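Banov Kitchen Panel: people wanted who don't believe what it says on the box

Most cookware claims are nonsense, or at least we suspect they are. "Even heat." "Easy grip." "Cooks like a chef." We want people who have heard all this before and still burn the rice.

Banov is looking for 20 home cooks to join its October panel in Nel. You will cook plain suppers with small pans from two makers, Pustero and Steneo, and tell us in your own words what you think of them. Neither maker pays us, and neither sees your name. If you think a pan is a waste of cupboard space, write that down. We have had plenty of polite answers in the past and they were no use to anyone.
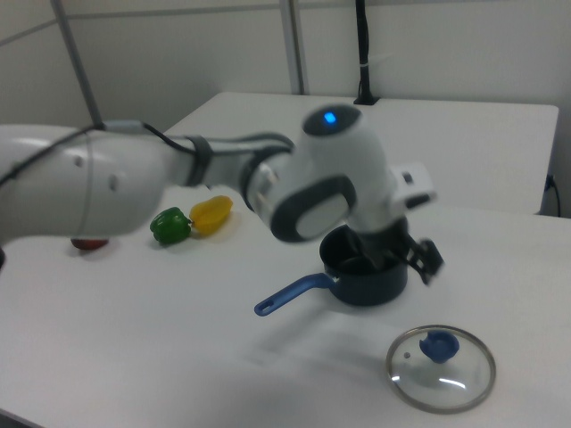
Small saucepans get less attention than they deserve, and the lids get even less. Makers love a glass lid. Can you really see your dinner through it once the steam gets going? We doubt it, but we'd like to hear from people who cook every night. The same goes for a long blue handle with a hole for hanging it up: very nice, if you own a hook. You'll get ordinary food to work with, peppers and the like, and no recipe cards.

What we ask of you: 2 sessions of an afternoon each, a short form after each one, and a willingness to wash up. You should cook at home most days. Training is no advantage — it may even count against you. People who work for a cookware firm or sell pans online can't take part.

We pay travel and a flat fee, which won't make you rich. There is no free pan at the end.

To apply, write to the Banov panel desk by Mon 21 August, quoting reference 2646. Tell us which pan you regret buying and why. Please keep it under a page.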